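Export licences: the paperwork behind a refusal

Llinos Craddock reviewed arms export licences for Konley before moving to research. She describes the file as "an end-user certificate, a parts list and very little else".
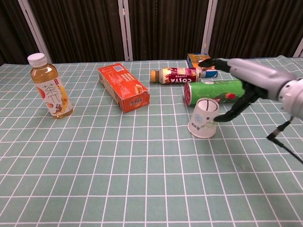

Re-export

Sestton, which makes gun mounts, listed 954 parts on one application. Craddock checked two against the certificate. "Neither named the final country," she says.

The application was returned on a Wednesday.
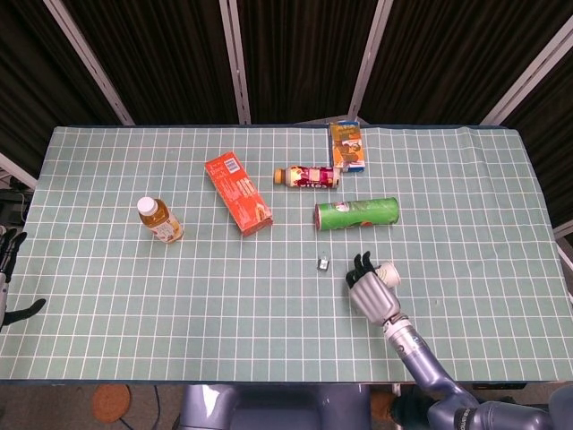 It came back with three annexes and the same gap. Craddock would require the final country on every line.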